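3.2 Wall texture and how people judge distance

We were delighted by how much the old walls of Brastthorpe had to tell us. The village sits on a slope, and its lanes are lined with field stone walls laid by many hands over a long period. Some stretches use flat, even courses. Others are a jumble of rounded stones in every size, and those turned out to be the most interesting part of the whole study. Walkers kept telling us that the lanes with jumbled walls "felt shorter," even when the measured length was the same.

To follow up on this, we asked 162 adults to walk two lanes of 200 meters each in July and to mark on a paper strip how far they thought they had come. Each person made 9 marks per lane. After removing strips that were torn or left blank, we had 1,054 usable marks from the first lane alone, far more than we had hoped for when we first wrote to the parish office!

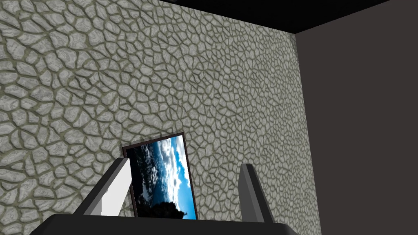
Figure 4. Irregular, cobblestone-like texture on a large stone wall (computer rendering).

The marks from the irregular lane were bunched toward the start of the strip. People were underestimating, and the effect grew as they went on. This fits nicely with the earlier survey in Echevarría, where shoppers on a plain plastered street guessed long and shoppers beside rough masonry guessed short. We had expected the slope to swamp any such pattern, so seeing it hold up in a hilly village was a real thrill.

One possible reading is that a busy surface gives the eye plenty to rest on, and walkers lose track of their steps. Another is that rough walls slow people down a little and that the slower pace changes the guess. Our timing data can't separate the two. The Modia pedometers we handed out recorded steps well but drifted on the steep part near the chapel, and we left those readings out of Table 2.

Lighting deserves a closer look too. Low sun throws long shadows across rounded stones and makes the surface seem deeper, while at noon the same wall can look almost flat. All of our walks took place in the morning. The Wenard lanes, which run east to west and get sun on one side only, would make a lovely test site for a repeat with morning and evening groups.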